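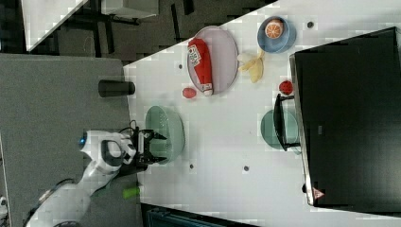

Kitchen table, Sunday, with the microwave on the right.

2025-09-21

Came in for a couple of hours to sort out the play kitchen table before the week starts, and of course it took the whole afternoon. Writing it down so Bogdan doesn't have to guess why things have moved.

The green colander stays. I went back and forth on it (it takes up a lot of room!) but it's the only thing we own with holes that you can toss fruit into, and it's a nice color against the white. The pink oval plate is for the ketchup, lying down. Standing up it went over every time somebody bumped the table, so I've quit fighting it. Label up, please, so we can tell it from the other bottle in the drawer.

Blue bowl = half orange. Teal plate is by the microwave. It likes to creep in under the handle, so pull it out before you go looking for it and decide it's lost, like I did on Friday. The strawberry is up by that plate, and I'd like it to go on the plate in the end, but I ran out of steam.

The banana is the peeled one. Bogdan Marinescu, if you read this, where is the unpeeled one? I looked in both Taruvell boxes and behind the shelf. The Pukura order came with 2 and I've only ever seen them together.

Still don't love the black cup. It was on its side near the edge when I left and I'm pretty sure it'll be on the floor by Monday. A heavier one would help, or a mug with a handle. Acheampong has some plain ones and I'll ask what they want for 3.

The microwave is staying where it is. It's big, it's black, it eats most of the right side, and I am not carrying it down the hall again. My back still remembers Pirkudstead.

To do:
- wipe down the tabletop, including the little holes (crumbs get in, use the soft brush)
- find a home for the small red oval thing. Plum? Tomato? I've been calling it a plum, Bogdan says tomato, the inventory sheet just says "fruit, red"
- put the small green piece somewhere farther from the edge
- new labels for the fruit box, old ones are peeling

Key's back on the hook.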